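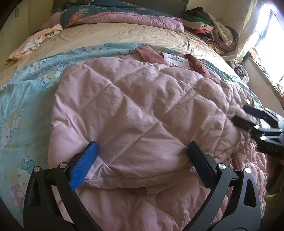 La doudoune rose, col d'aspect côtelé rabattu, étalée sur le lit.

La cloche de Skevside

Carola Vogler avait emporté sa doudoune rose en plein mois d'avril, et elle s'en félicita dès la descente du bac. Quel vent ! Un vent magnifique, salé, qui vous entrait par les manches et vous donnait envie de courir jusqu'au bout de l'île.

Hartmut Görtz l'attendait devant l'église, les clés à la main.

– Vous venez pour la cloche ?

– Je viens pour la cloche ! J'ai lu tout ce que Tiedemann a écrit sur elle. Tout, même les notes !

Il rit et poussa la porte. L'escalier tournait si serré qu'il fallait monter de profil, une épaule contre la pierre. Carola grimpait en parlant – de la fonte, des alliages, du moine d'Asberg qui avait fait couler la première cloche en 1282 et qu'on disait sourd comme un pot. Sourd ! Elle adorait cette histoire, elle l'aurait racontée à des mouettes.

– Celle-ci est de 1739, dit Hartmut. L'ancienne s'était fendue une nuit de gel. Ils ont refondu le même bronze.

– Le même ? Donc elle est encore dedans !

Il n'y avait jamais pensé de cette façon. Il regarda la cloche comme s'il la rencontrait, lui qui la sonnait depuis presque 50 ans.

Là-haut, par les abat-son, on voyait toute la côte, les prés inondés, les barques de Skirach rangées le long de la jetée. Carola posa sa paume sur le métal. C'était froid et un peu granuleux, avec des lettres en relief qu'elle suivit du doigt, l'une après l'autre, sans les lire.

– À midi je sonne, dit Hartmut. Vous feriez mieux de descendre.

– Jamais de la vie !

Alors il lui tendit du coton pour les oreilles, puis, après une hésitation, la corde. Elle tira. Rien. Elle tira encore, de tout son poids, les pieds presque décollés du plancher, et le son arriva d'un coup – énorme, rond, il lui passa dans les côtes, dans les dents, et fila au-dessus de l'eau vers Asberg.

Carola riait aux éclats et ne s'entendait pas rire.

– Encore ! cria-t-elle.

Hartmut, qui n'entendait rien non plus, lui fit signe de tirer plus bas.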